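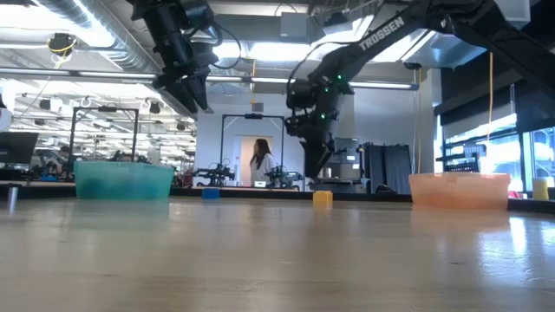
## 第一步：先清桌子，再清抽屉

每家都有一个抽屉，叫什么名字不重要，里面的东西大同小异：用剩的螺丝，不知哪台电器的遥控器，一把能开某扇门的钥匙，以及门早就换过的事实。我家这个抽屉从Carklow搬到现在的住处，一路没打开过，搬家工人还在上面贴了“易碎”。

动手之前，桌面要腾出来。浅色木纹桌面最好用，黑螺丝掉在上面一眼能看见。再摆两个半透明的塑料盒，一个装留下的，一个装要走的。别摆第三个。第三个盒子的名字一定叫“再想想”，三个月后它会变成新的抽屉。

## 第二步：全倒出来

一次倒完。一件一件往外拿的人，拿到第四件就会坐下来读一份微波炉说明书。

底下垫块旧毛巾，省得刮花桌面，也省得纽扣电池滚到沙发底下。纽扣电池单独挑出来，用胶带把两面封住，放到孩子和猫都够不着的地方，攒够了送回收点。鼓包或者漏液的也一样，戴手套拿。

## 第三步：粗分

粗分只看一件事：你说不说得出它是干什么用的。说得出，进第一个盒子；说不出，进第二个。说“好像是沙发上的”不算说得出。

我第一次整理时很有抱负，照着Nives Carbone那本收纳手册分了13类，其中一类叫“弯的”。分到半夜，“弯的”里有二十来样东西，“直的”里也有，我对着一枚微微有点弯的钉子想了很久。现在我只分这几样：

- 紧固件：螺丝、螺母、钉子、膨胀管
- 电的：线、转接头、保险丝、没过期的电池
- 粘的和捆的：胶带、扎带、橡皮筋
- 钥匙

橡皮筋捏一下，发黏或者一拉就断的直接扔。胶水拧不开盖的也扔，不要拿钳子跟它较劲，我有一件毛衣可以作证。

## 第四步：试钥匙

钥匙值得单独花二十分钟。拿着整串在家里走一圈，每个锁都试，包括信箱、自行车锁和那个从没锁过的柜子。试中的当场贴标签，写清楚是哪扇门。“备用”两个字请不要写，所有钥匙都是备用的。

试不中的装进信封，信封上写个月份，比如一月。到了下一个一月还没人找过它们，就可以送去回收金属。

## 第五步：放回去

紧固件装进带盖的小玻璃罐，250毫升的果酱罐正好，再大就会有人往里扔硬币。线材绕成圈，用扎带捆一道，贴上标签写明配什么机器。机器已经不在了的，线也该走了。

抽屉里铺一层防滑垫，罐子放后排，常用的放前排。常用的意思是过去半年里用过，“将来肯定用得上”属于另一个时态。

最后留出三分之一的空地方。看着浪费，可下周就会有一颗螺丝从不知道什么东西上掉下来，它总得有个去处。

## 补充：Alfredo的反对意见

Alfredo Aquino看完初稿后来信，说他父亲的抽屉从没整理过，里面什么都找得到。我问找一样东西要多久，他说看天气。他家的做法如果适合你，上面五步可以不看，把抽屉关上就行，关的时候稍微往上抬一点。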